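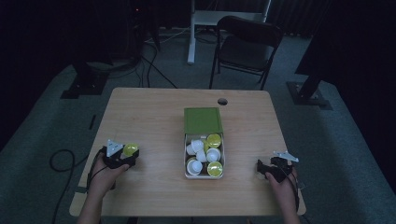

Figure 1. White and yellow-green cups in an open green box.

Kettle: cutting down on paper cups at Bivwood House

Elibariki Were
Environment and Society project, Pekville College
Submitted October 28, 2020

1. Background

Bivwood House is the study block at Pekville College. It has a kitchen on the ground floor with a hot water tap, a sink and a cupboard. Tea and coffee are free to students, and the college pays for paper cups, which are kept in a dispenser next to the tap. They have a thin plastic lining and cannot go in the paper recycling, so they all end up in general waste.

The project was called Kettle. I wanted to find out how many paper cups the kitchen gets through in half a term and whether students would use washable cups if these were easy to reach. I did not look at the Somier café across the yard. It sells its own drinks and has its own rules on takeaway cups.

2. What I did

The project ran for 6 weeks. For the first three weeks I left the kitchen as it was and only counted. At the start of the fourth week I put washable cups on the shelf above the tap and moved the paper cups to the cupboard under the sink. They were still free and the cupboard was not locked. I put up one notice saying where they had gone.

I counted the paper cups by weighing the full sleeves and any part-used sleeve each evening after the block closed. At first I tried counting the cups in the bin, but people carry their drinks upstairs and use the bins there, so the numbers came out far too low. Two days of counts were thrown away for this reason and I started again.

At the end I gave out a short questionnaire on paper. It was filled in by 90 students. It asked how often they made a drink in the block, which kind of cup they had used last time and why.

3. Results

The college had delivered 4000 paper cups for the period. In total 2972 were used, and most of these went in the first three weeks. Use dropped sharply in week four and crept up again in week six, when essays were due and the block was busier than usual.

The washable cups were mostly used by people sitting on the ground floor. Students working upstairs said they did not want to walk down again to wash up. Some cups were left on window sills and in the print room, and I collected these when I did the evening weighing. A few never came back.

Size was the most common complaint. The cups were small, and several people wrote that they had to fill one twice to get a proper mug of tea. Others said they were not sure the cups were clean. One student asked for a dishwasher.

4. Problems with the method

The second half of the project had both changes at once, the washable cups and the moved paper cups. I cannot tell which of them made the difference. If I did the work again I would move the paper cups first, wait two weeks, and then bring in the others.

The questionnaire was only given out in the block, so it missed anyone who had stopped coming. I also knew quite a few of the people who filled it in, and they knew what the project was for.

I did not measure the hot water and washing-up liquid used. Washing a cup has a cost too, and a fair comparison would need to include it.

5. Suggestions

The paper cups should stay in the cupboard. Larger washable mugs should be bought, and there should be a tray on the upstairs landing where dirty ones can be left. Someone would have to be paid to bring the tray down and wash up, and I have asked the college office what that would cost. I had not had a reply when this report was handed in.

The next count could be done in March, when the block is full again before exams. The weighing sheets and the blank questionnaire are in the appendix.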